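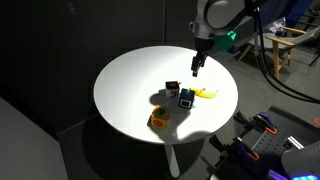 **Small Things, Round Table: Project Report**
Tue 2 June
Group: Tamsin Ambrose, Eusebio Guzmán and me (Solveig Tveit)

So our question was pretty simple: if you put a few little toys in a group on a table, which one do people look at first, and which one do they remember later? I was sure it would be the banana. I mean, it's a yellow toy banana sitting with a bunch of cubes, come on!

**What we used**

We kept the set small. There's the banana, a blue cube with a white square label on the front, an orange cube with a yellow top and a black number on it, and a little cube with a black top and white sides (the red marks are on that one). Eusebio wanted to throw in more stuff from his desk drawer, and we argued about it for most of a lunch break, but I'm glad we stuck with these.

The table is the round white one. We tried a brown desk in April and the orange cube just didn't pop the same way, so we moved. The white top against the dark gray wall is great for color, but with the light coming from overhead it gets really bright, and the shadows are big and dark. More on that in a second.

**What we did**

We had 5 classmates come in one at a time. Each person looked at the group, told us what caught their eye first, then went out to the hallway and wrote down everything they could remember, colors included. Tamsin kept the notes and I did the talking, which will surprise no one who knows me.

**What we found**

The banana did NOT win! The orange cube got picked first most often, and I think the yellow top helped a lot. The banana was the thing everyone remembered, though, so I'm claiming half a victory. The black and white cube did the worst. It's small, it was at the back of the group, and 2 people left it off their lists completely.

One person (hi, Marit) wrote down "shadow" as an object. We didn't have a rule for that, so we left it out of the results, but Tamsin still thinks it should count.

**Next time**

I'd like to swap the places around, because we can't tell if the little cube lost on color or on being in back. Softer light too. And Eusebio can bring one thing from his drawer.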